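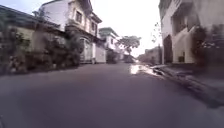 Page last changed: November 29, 2013

Usley Street Repair, progress report to the Balogun fund

Since April we have worked on the drainage and the sidewalks. The curb on the first part is checked, and the residents keep their shrubs along the edge of the road. We have spent 16 percent of the grant. The contract with Larnix is signed for 2 years.
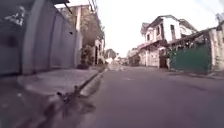 Raised sidewalk and curb along the grey wall.

The gutter on this part must be cleaned before the new surface is laid. We ask your permission to move the patching forward, as the asphalt further on is uneven and worn.

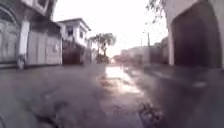 Zememthorpe office replied that the patching can go first, but only if the 100 meters nearest the drain are measured again. We will send the new measures with the next report.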